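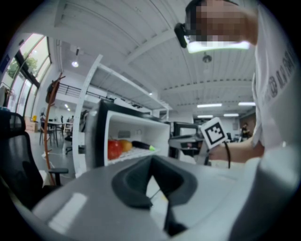

4.2 Shelf position and the purchase of fresh produce

The claim that shoppers buy more fruit when it is placed at eye level has been repeated so often that it is rarely checked. Most of the support for it comes from short trials in single shops, where placement was changed along with lighting, signs or price. Low shelves are usually treated as the poor relation in this work, yet the term covers very different things. An apple and an aubergine set out on a perforated tray, as on the lower shelf in Figure 3, are not hidden in the way that a closed crate near the floor is hidden, and we doubt that the two should share a code. Dzene and McIntyre did give them one, and their main result rests on it.

We went back to the till records from the Murnov and Wala shops, which cover 746 baskets with at least one item of loose produce. Of these, 433 came from weeks in which fruit stood on the upper shelf. The raw difference favours the upper shelf, but it shrinks a good deal once the four weeks of the April price cut are removed. What is left could well be put down to the weather, or to the habit at Wala of filling the upper shelf first and leaving the older stock below. Shabalala (personal communication) takes the view that freshness explains most of the gap. We cannot rule this out, and neither could the original study, as delivery dates were not kept.

Figure 3. Loose produce on the lower shelf of an open white unit.

A second problem is the length of follow-up. The Joubert trial ran for 16 weeks, longer than most, and its effect was largest at the start. This may be a true response to placement – or merely a response to change of any kind, which would fade wherever the fruit was put. A design that moved the fruit down as well as up would help to tell these apart. Until one is run, we would treat advice to shopkeepers on this point with some caution.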